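Bench rules for the arm: your questions answered

I get asked the same handful of things whenever someone new starts on the appliance bench at Davurport, so I've put my answers in one place.
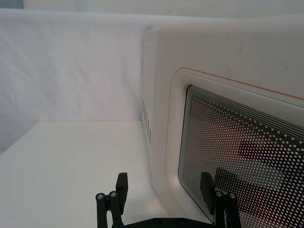
I wrote the first set of these rules in March and they've grown a bit (sorry!). They cover the arm, the gripper and whatever household thing it's working on, and they apply at our Arnisby site too.

Do I really have to read all of it before my first session?

Yes please. It's two sides of paper. Sign the sheet afterwards and give it to me or Cúc Khúc, and then you can book bench time.

Can the microwave be plugged in while the arm is working on it?

No. Door and button tasks are all done with the plug out and lying where you can see it. If your task needs the thing live, come and talk to me first, as that's a separate risk assessment and I'd like a week's notice.

How fast can I run the arm near the door?

Use the slow setting for anything within a hand's width of the glass or the casing. You can speed up again once the fingers are clear, but I'd leave it slow for your first few runs, it's much less nerve-racking!

Do the fingers need to be open on approach?

Yes, open them before you move in, and check the gap on the wrist camera view. Dark glass throws reflections back at the camera, so don't judge distance from the picture alone. Get your head round the side (from outside the taped line, mind) and look.

Does the backdrop have to be ironed?

Ha, no. It has to hang behind the whole working area and stay off the arm's path, and that's all I check. Creases are fine.

What about scuffs on the appliance?

Wipe off what wipes off. If you make a new mark, write it in the bench book with the run number. I won't be cross. The last book got to run 1,921 and the marks people wrote down were really useful when we were setting the force limits.

Who can reset the emergency stop?

Whoever pressed it, once they've said out loud that they're happy. Don't reset someone else's, even if they've wandered off for a tea.

Is this the same as the Zamani checklist?

Nearly. Zamani's has 104 lines and covers the whole building, while mine only deals with the bench. Where they disagree, follow the stricter one and tell me which line it was.

Where do old run logs go?

In the Marnel folder on the shared drive, by run number. Please don't rename them. I spent an entire afternoon sorting out 792 files called "final" and I'm not doing it again.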